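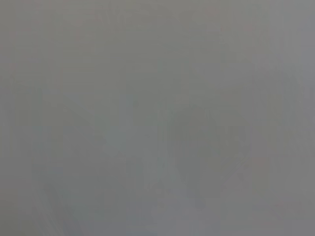 Gray Is a Working Color

In the mending hall of the Drirkville Textile Library, the blankets are kept on open shelves and lent out like books. Members may take a blanket home for 14 days, return it, and choose another. The collection now stands at 137 pieces, most of them wool, and the largest share of them gray.

The preference for gray was settled early. Elli Tikkanen, who manages the collection, had first planned to buy in the strong reds and yellows that sell well in shops. Members asked for something else. They wanted blankets that could lie across a sofa for two weeks without changing the room.

"People speak of gray as if it were one thing," Ms. Tikkanen says. "We have grays that lean to green and grays that lean to blue, and a member who has borrowed one will often come back and ask for that one again."

The shelves are arranged by weight. Light summer throws are stored at the door end, where the floor is coolest, and the heavy winter pieces are stored by the windows. Each blanket is folded in thirds and then in half, with the fold facing outward. Labels are sewn to a corner in cotton thread and give the fiber, the year of purchase, and the washing instructions. Pieces made from undyed fleece carry a second label, as they must be kept away from the dyed stock when damp.

Care of the collection takes up most of the working day. A returned blanket is shaken outdoors, hung for a night, and inspected under a lamp the next morning. Small holes are darned in matching yarn. Larger damage goes to Minttu Rantala, whose family workshop, Rantala, has repaired household textiles in Zolldale for many years. Her bench holds drawers of yarn saved from blankets that were past repair, and she prefers this old stock to new. Fresh yarn, she explains, tends to stand out against wool that has been washed many times – the surface is flatter, and the color sits differently.

Ms. Rantala also teaches the evening course in hand darning that the library offers each May. Participants bring one item from home and work on it for 2 hours, beginning with the back of the cloth. The first lesson covers tension only. A darn pulled too tight will pucker after washing, and a loose one will catch on buttons and fingernails.

The library's newest purchases come from Punosex, a small weaving mill whose blankets are brushed on one side and left plain on the other. The brushed side is warmer but sheds for the first few weeks. Staff therefore air these pieces for longer before they are lent, and advise members to keep the plain side toward dark clothing.

Plans are in hand for a second room, to be used for bed covers and heavy curtains. The building has the space, but the shelving must be made to measure, and the moth screens on the north windows have yet to be replaced. Until that work is complete, the bed covers remain in storage and may be viewed by appointment.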